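Passing It Across: Handovers with Two Hand-Held Grippers

We want a pair of robot arms to pass things to each other without fumbling, and our way of teaching them is to do the passing ourselves first. Two people, one gripper each, one object going back and forth across a table. The Hundatora project has 2378 handovers recorded this way so far, and I still love watching them! These are a few views from the work in July.

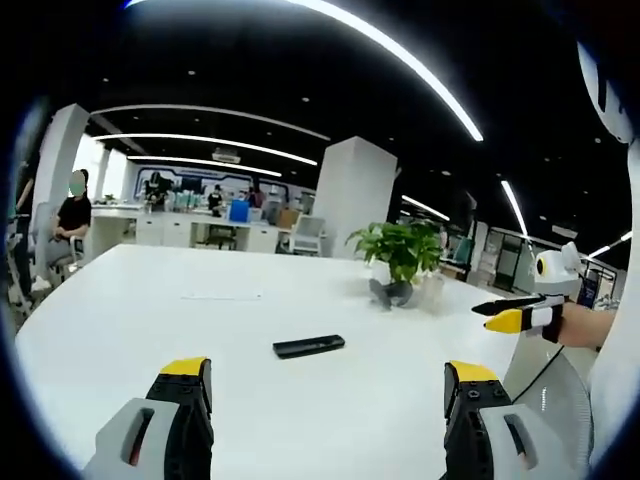
Janka Skála

A remote control makes a great starting object: long, stiff, and easy to grab at either end. My favorite part is the moment before anyone touches it, when both people have to settle who goes first. We don't script that. Liam Brophy tried a spoken countdown early on and the motions came out stiff, so now each pair works it out by feel.

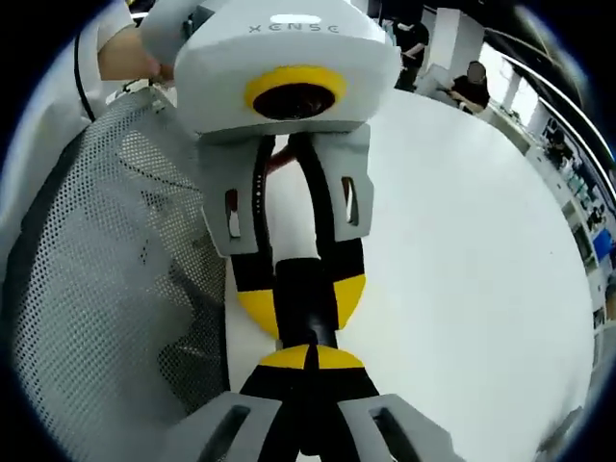

The overlap is what we study: the short stretch when both grippers are holding on and neither has let go. With only one wrist view to learn from, our first model kept releasing too soon - it could see its own fingers well enough but had a poor idea of the partner's grip. When the yellow tips come in this close, almost tip to tip, the partner's fingers are right there in view, and that is the stretch we now give extra weight in training. Vanderleia Vieira came up with the weighting, and early drops went from 41 to 8 in a test set of 255 handovers. We were thrilled.

Next up is passing at an angle, which is much harder than end to end. Adalberto Siqueira is already trying it with softer objects, and the first results are messy but really fun to look at. 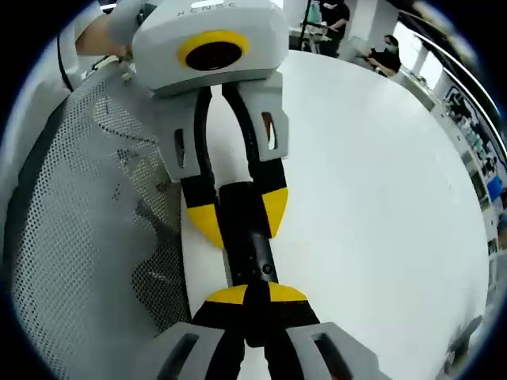
Both grippers on the black rod, one at each end.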